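À Timham, l'école rallonge la récréation et raccourcit la sonnerie

La cour de l'école primaire de Timham se remplit à dix heures, comme partout. Ce qui change depuis la rentrée, c'est l'heure à laquelle elle se vide. La récréation du matin dure désormais une demi-heure, et la sonnerie électrique a été remplacée par une cloche à main que les élèves du dernier niveau font tinter à tour de rôle.

La décision a été prise au printemps dernier, après des mois de discussion entre l'équipe enseignante et les parents. Les maîtres constataient que le retour en classe prenait beaucoup de temps : il fallait régler les disputes, retrouver les manteaux, laisser passer tout le monde aux lavabos. Le cours suivant commençait souvent avec dix minutes de retard. L'école a choisi d'inscrire ces minutes dans l'emploi du temps au lieu de les perdre chaque matin.

Les plus petits sortent les premiers. Les classes de cycle 2 ont la cour pour elles pendant un quart d'heure, puis les grands les rejoignent. Un coin calme a été aménagé sous le préau, avec des bancs et une caisse de livres renouvelée avant chaque période de vacances. Le football reste autorisé, mais seulement sur la partie du fond, et les équipes sont tirées au sort.

Ce que disent les cahiers

Chaque classe tient un cahier de cour. On y note les jeux de la semaine, les conflits et la façon dont ils se sont terminés. Les enfants écrivent ou dessinent selon leur âge. Le vendredi a longtemps été le jour des règlements de comptes ; le cahier est maintenant ouvert tous les matins et on en parle cinq minutes, debout, avant de s'asseoir.

Les pages du premier trimestre parlent surtout de billes. Puis viennent les cordes à sauter, une marelle dont le tracé a changé trois fois, et un jeu nommé Grirkemow, inventé dans la cour, dont les règles occupent une double page. Il faut deux camps, un foulard et un gardien qui n'a pas le droit de courir. Les enseignants reconnaissent qu'ils ne les ont pas toutes comprises.

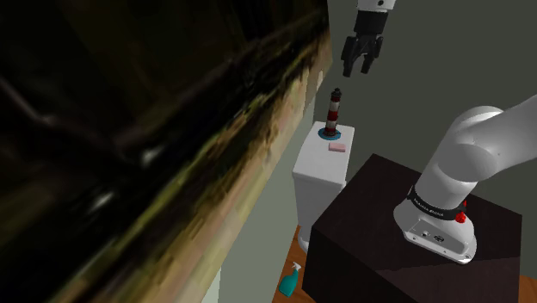 Une matinée qui se décale

Allonger la récréation obligeait à revoir le reste. La lecture silencieuse, placée autrefois en fin de matinée, ouvre à présent la journée. Les mathématiques occupent le créneau qui suit la cour. L'après-midi est réservé aux sciences, au chant et au projet Suvarna, un travail sur les cinq sens mené avec les classes de maternelle : goûter les yeux bandés, reconnaître un tissu du bout des doigts, dessiner un bruit.

Le budget est resté modeste. L'école disposait de 2902 euros pour le matériel de cour, dont plus de 1000 ont servi aux bancs. Ceux-ci viennent de chez Burex, un atelier de menuiserie situé à 4 kilomètres du village. Le reste a payé les cordes, les ballons et la peinture au sol.

Tous les parents ne sont pas convaincus. Certains craignent que le temps passé dehors soit pris sur le français. L'école répond que les heures de français n'ont pas bougé et affiche l'emploi du temps complet à l'entrée. D'autres demandent surtout des vêtements de rechange pour les jours de pluie, et une étagère a été installée dans le couloir pour les bottes.

Un bilan sera présenté aux familles en avril. Les élèves ont déjà déposé leur propre demande : un second foulard pour le Grirkemow, le premier étant déchiré.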